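Workshop notebook, Virkside, sample prep
May 25, 2018

Long entry today, sorry to whoever reads this after me. I had a quiet afternoon and a pot of tea, and there is a fair bit to put down that has been living on scraps of paper since January.

First, the numbers. The cell got through 532 vials this week against a target of 500, so we are over the line for the first time with only one person on the late shift. Best week before that was 641, but that was with three of us feeding it and Tamás more or less sleeping here, so I don't think it should count. I have written both in the log anyway and put a star next to the big one.

The late shift itself is the thing I keep turning over. When we did the vials by hand, two people stood at the long bench and talked all evening, and that was half the pleasure of it (I know far too much about Vilho's allotment as a result!). Now one person loads, checks the labels, clears a jam if there is one, and otherwise gets on with the paperwork. Vilho told me on Tuesday that his wrists haven't been this good in years, and in the same breath that he finds the evenings long. I think both of those want writing down. We have agreed to try an overlap, so the early person stays for the first hour of the late shift and they do the loading together. Jugah have no objection as long as the hours come out the same at the end of the month. We'll see how it goes.

Fingers. The Eltard ones are still on and I am still fond of them, mostly for the long recesses, which save a bit of weight and give you somewhere to put your thumb when you are fitting them. I had wondered about ordering the harder grade, but Tamás thinks we would only be moving the wear on to the vial caps, and he has been right about caps before. Leave as is. Screws checked and done up again, no thread glue this time so that the next person can get them out without swearing.

The one thing I would like a second opinion on is the closing position. I had the zero reset after lunch and took the fingers to fully shut, with plenty of light on the panels. Tips come together nicely along the seam, with the gap opening lower down between the inner edges as it should. There are a few tiny dark jagged bits right at the top where the gripping edges touch, and I can't decide if that is the edges themselves or something picked up from the caps. Tamás, could you have a look with the loupe when you are in?

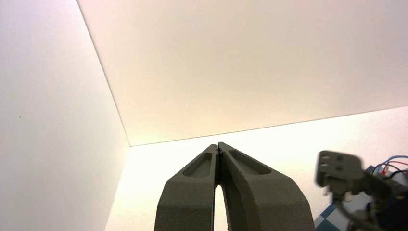

Fingers closed, tips up. Jagged bits are at the very top of the seam.

Wiring: I would like all the loose strands on the cell sleeved before anyone leans in there with a cuff button. There is sleeving in the second drawer, under the Prenitz catalogue. Vilho has offered, and he is far neater at it than I am, so I have said yes please and promised to do his label check in return.

Training. Two more people want to learn the cell, both from packing, and I am really pleased about it. Up to now it has been the three of us who knew what the beeps meant, and everyone else walked past a bit quickly. I have started a sheet in plain words, beginning with how to stop it, then how to start it, then what to do with error 724, which still comes up whenever the door is shut too gently. Please add to it in pencil, and don't be shy about the things that seem obvious.

Still to do:
Loupe on the tips (Tamás)
Sleeving (Vilho)
Ask Jugah for the overlap in writing
New door catch, or at least a note on the door
More tea bags, we are on the peppermint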